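Tempo de leitura: 2 min
Imprimir | Enviar por e-mail

Lista de verificação da bancada — projeto Fellent, turma de robótica
Data: 2019-07-04
Responsável pela verificação: Ekua Lamptey

1. Botão de emergência ao alcance de quem opera. OK.
2. Fixação das bases dos braços. OK. Um parafuso reapertado na base do lado da janela.
3. Cabos dos braços sem dobras nem atrito nas juntas. OK, mas o grupo Stormont deve refazer as abraçadeiras antes de agosto.
4. Cabos e conectores no chão. PENDENTE. Ainda sem canaleta. Quem circula daquele lado da mesa passa perto demais.
5. Dedos das garras: folga, trincas, parafusos. OK. Conferir de novo depois de 11 sessões.
6. Tampo limpo e livre na área de trabalho. OK. Os copos do exercício podem ficar, o resto volta para a caixa.
7. Chão sem restos de material. PENDENTE. Varrer antes de ligar.
8. Limite de alcance configurado em 760 mm. OK. O grupo Lakatos tinha deixado outro valor, corrigido.
9. Óculos de proteção para todos. Faltam 2 pares.

Comentário geral: bancada liberada só para movimento lento — velocidade normal depois de resolvidos os itens 4 e 7. Anotar qualquer parada no caderno do grupo.

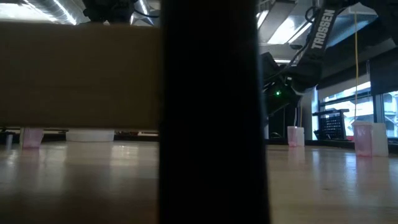
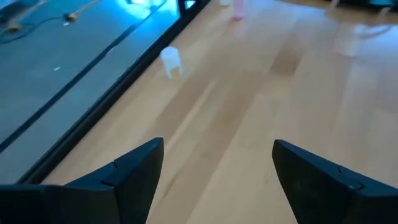

Bancada do projeto Fellent, com os copos do exercício sobre o tampo. Na segunda foto, os dedos da garra (item 5) e os cabos no chão (item 4).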